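Home | Topics | Courts & Money | Ask | Sign in

Small publisher has gone into administration during my libel claim - what happens now?

Posted in Courts & Money, Aug 27, 2026
4 shares | 3 comments

mossbank_reader

Hello all! First post, long time lurker, and I love how patient people are on here, so I'm hoping you can help me make sense of a letter.

I run a small allotment supplies business in Mellstead. Last year a local news site owned by a company called Skurken Media ran two pieces saying I had sold contaminated compost and kept quiet about it. I hadn't, and the council tested the stuff and found nothing wrong with it. I asked for a correction, got nowhere, and in the end I sued the company for libel. We were due a hearing in September.

Now I've had a letter from a firm called Mertens saying Skurken Media is in administration and that my claim "may not be continued without consent or the permission of the court". It also asks me to fill in a proof of debt form. What debt? I haven't won anything yet! Do I fill it in? Is my hearing still on? And can I still go after the person who wrote the articles? I've spent a fair bit already and would love to know if there's any point carrying on.

tresitz_lane

Oh, I know this one, or at least I've been through a cousin of it (a contract claim, not libel, but the administration part works the same way). I'm in England, so if you're in Scotland check the details.

Once a company goes into administration there is what's called a moratorium. It stops people starting or carrying on court cases against the company unless the administrator agrees or the court gives permission. Your claim isn't dead - it is parked. Don't assume the September date has gone, though. Write to the court, quote your claim number, enclose a copy of the Mertens letter and ask them to confirm in writing what is happening with the hearing. Mine stayed in the list for weeks after everyone said it had been taken out.

On the form: you can put in a claim even where the amount hasn't been decided. You write down what you say you're owed, explain that it's a disputed claim for damages and costs, and attach the claim form. The administrator can put an estimate on it for voting and so on. I'd send it. Filling it in doesn't mean you've accepted a low figure.

Now the less cheerful bit. You'd be an unsecured creditor, and secured lenders, the costs of the administration and certain other debts get paid before you. I had 17 pence in the pound, and I was pleased with that. Read the administrator's proposals when they come out, as they should give some idea of what might be left. They're surprisingly readable once you get going!

One more thing to ask Mertens: did Skurken have media liability insurance? If there's a policy that covers libel, you may be able to claim against the insurer directly under the Third Parties (Rights Against Insurers) Act 2010. That could change the whole picture for you, so ask early and ask in writing.

plain_dealer

total waste of time imo. company goes bust, you get nothing, they start up again under another name the next week. seen it over 20 times. save your money

inkandpaper

Bit gloomy, plain_dealer! There's more to it than that, especially if what mossbank_reader mainly wants is the articles taken down.

If the administrator sells the website, the new owner will probably not want to inherit a row. Write to Mertens now, politely, and ask that the two pieces be removed before any sale. It costs you a stamp. 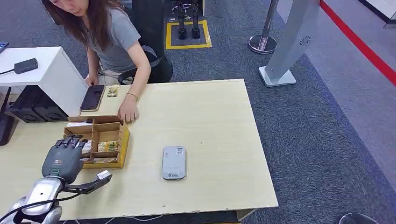 Can the writer still be sued if the company is in administration?

The moratorium protects the company only, so a claim against the writer personally isn't stopped by it. The time limit for libel is normally one year from first publication, though, and adding somebody to a case late is hard. Look up the dates of both pieces today and speak to a solicitor before you do anything else - plenty of them will do a short first chat for 100 pounds or less, and it would be money well spent here.

Good luck, and do come back and tell us how you get on!

Share this page | 145 views | Back to Courts & Money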